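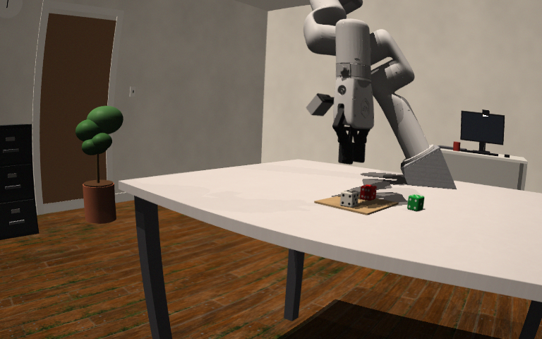
4.3 Resetting objects between episodes

Nestar keeps the room and the task objects in separate layers. The room layer loads once when you start the simulator. The object layer is written again at every reset. In the sorting task supplied with Nestar, the object layer holds the tan board and the three dice, one white, one red and one green. The table, the arm and the furniture belong to the room layer and keep their poses until you close the session.

Before you begin, check that the arm is clear of the tabletop and that no plan is running. The status line must read IDLE.

1. Open the Scene panel and select Object Layer.

2. Click Capture Start Poses. Nestar writes the pose of every object to start_poses.yaml in your project folder.

3. Set Reset Mode to Fixed or Scatter. Fixed returns each object to its captured pose. Scatter draws a new position for each die inside the spawn region.

4. If you chose Scatter, set the spawn region. The default is the whole board. In the layout at the top of this section the green die sits on the bare table, to the right of the board, so its region has to be widened. Select the die by name, then drag the region handle past the board edge.

5. Set Minimum Gap. This is the smallest distance allowed between two objects, measured surface to surface. The red and white dice start out nearly touching, and a gap larger than theirs will make the start check fail in Fixed mode. Lower the gap or move one die and capture again.

6. Enter a seed. The same seed always gives the same series of layouts. Villalobos, the batch runner, uses 1030 if the field is left blank.

7. Click Test Reset. The objects are placed and the physics runs for 552 steps so that they can settle. The arm does not move during this time.

8. Read the result in the log. SETTLED means the layout is accepted. DRIFT means at least one object was still moving at the last step.

Note: The board is treated as a free object. If you want it held in place, tick Pin to Parent in its properties. A pinned board still counts as an obstacle for the planner.

Note: Object names are case sensitive. die_red and Die_Red are two different objects, and the planner will not warn you if one of them is missing.

Caution: Do not edit start_poses.yaml while a batch is running. Villalobos reads the file again at each reset - a half-saved file will stop the batch and the current episode will be lost.

Caution: Resetting the object layer does not open the gripper. If a die is held when the reset begins, it is moved to its start pose and the fingers stay where they were. Send the open command first, or tick Open Before Reset.

If you see DRIFT more than once with the same seed, raise Settle Steps to 995 and run Test Reset again. Objects placed across the edge of the board are the usual cause. Camera settings for the wrist view are covered in section 4.4.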